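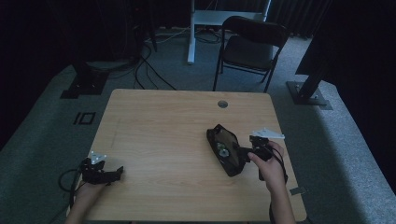
What should a small work table have on it at the end of the day? One pouch, closed, and whatever is too large to go inside it.

Print this page | E-mail this article

The case for the pouch over the drawer is mostly a case about search time. A drawer is a shared volume. Items enter it in the order they are put down and leave it in the order they are found, and the two orders have no relation to each other. A zippered fabric pouch has a fixed capacity and a single opening. When it is full, the owner has to decide what comes out.

I kept a log of this at my own desk from 30 March 2020 onward. The contents were ordinary: adapters, a spare pair of glasses, two pens, a tape measure, cable ties. With the drawer, retrieving a named item took 26 seconds on average. With the pouch it took 5. The sample is one person and one desk, and readers should weigh it accordingly.

The shape matters more than the price. A long, narrow pouch laid flat with the zipper up shows most of its contents at once. A deep, square one stacks them and brings back the drawer problem at a smaller scale. The Stilteo organizer I used before had eleven elastic loops, four of which fit nothing I own. Loops assume an inventory that does not change.

Soft sides have one real cost. They do not protect against load, so lenses and anything with a polished face should go in last and sit on top, or have a sleeve of their own. A rigid case solves this and takes up the same space empty as full. For a table that also has to hold a keyboard, I consider that a poor trade.

The table should then be left alone. Desk trays, risers and the Reltar caddy sold for this purpose all add horizontal surface, and horizontal surface gets covered. A cable grommet earns its place. A pen cup may, if it holds pens.

My remaining objection is to the zipper itself. Mine catches at the same tooth every time, and I have begun leaving the pouch open overnight.

Contact us | Copyright Odus | Back to top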